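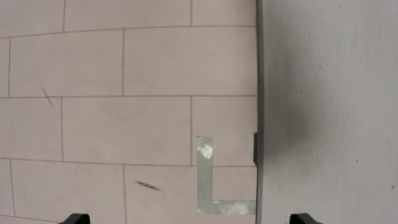 About Feratbridge

Feratbridge is a small company that works with films after they have left the cinema. We prepare deleted scenes, longer versions, interviews and other extra material, so that they can be published on disc or shown online. Our office is in Nindstead, and we have a second room for sound work in Grarna.

The company began as an evening activity. The founders were working for a film laboratory, and after the working day they were allowed to look through boxes of material which the producers did not want to pay storage for any more. In one of these boxes there was a complete wedding scene from a comedy which many people in our region know by heart. The scene had been removed before the first showing and the actors themselves believed it was lost. It took us one winter to repair it. When it was shown at the town cinema in Nindstead, the public asked to see it a second time the same evening, and the projectionist agreed.

After this we left the laboratory and rented our own rooms.

What we do

Most of our work starts with a list. A producer or a family sends us what they have, very often without labels, and we watch everything from beginning to end. We write down which actor is in which shot, if the sound exists, and in what condition the material is. Then we make a proposal. Sometimes we must tell the client that a scene was cut for a good reason and that it will not make anybody happy to see it now. We prefer to say this early, before money is spent.

If the client wants to continue, we clean the picture and correct the colours so that the scene matches the finished film. Sound is usually the more difficult part. A deleted scene has often only the sound from the day of shooting, with traffic, wind and the director talking in the middle. Our colleagues in Grarna can remove a large part of this. They do not replace the voice of an actor with another voice, also when the client asks for it.

We also record new interviews with actors and crew. We travel to them, because many are of a certain age and do not like studios. An interview with us takes one afternoon, with a long pause for coffee, and every person can read the text before it is published.

Our archive

At the moment we keep 594 scenes in our archive, from feature films, television series and a few advertisements. Not all of them can be shown. For each scene we need the agreement of the producer and, where the contract says so, of the actors or their heirs. This can take much longer than the repair itself. If you are looking for a particular scene, please write to us, and we will tell you if we have it and if it is free for viewing.

Researchers and students may visit the viewing room in Nindstead without cost. There are five places with headphones. Please ask for an appointment, as we do not have a person at the reception the whole day. Food and drinks have to stay in the corridor.

Who we are

We are nine people. Four of us work with the picture, and the others share sound, rights, interviews and the office. Between us we speak six languages quite well, and we try to answer each letter in the language it was written in. If our English sounds a little stiff in some places, we ask you to be patient with us.

Each July we organise an open evening where we show what was finished during the year. Entrance is free and the doors open at 7 pm. The programme is not announced before, partly by tradition and partly because some permissions arrive on the same afternoon.

Ho

Ho is the name of our newsletter. It was the title of the first film we repaired in full, a short comedy without any dialogue except for this one word. In the newsletter we write about new releases, about scenes whose actors we could not yet identify, and about discs which are nearly sold out. Readers have helped us many times with names of actors in small roles, and we are grateful for each message, also when it is only a guess.

Working with us

We take film and sound students for a practical period of three months. You should be able to sit still with the same two minutes of film for a whole day. Knowledge of old cinema is welcome but we can teach it. Please send a short letter and tell us about a scene you like and how it is cut. We do not need a photograph or your school marks.

Producers who wish to send material should contact the office before posting anything. Old film can be damaged by heat in a delivery van, and we would like to discuss the packing with you first.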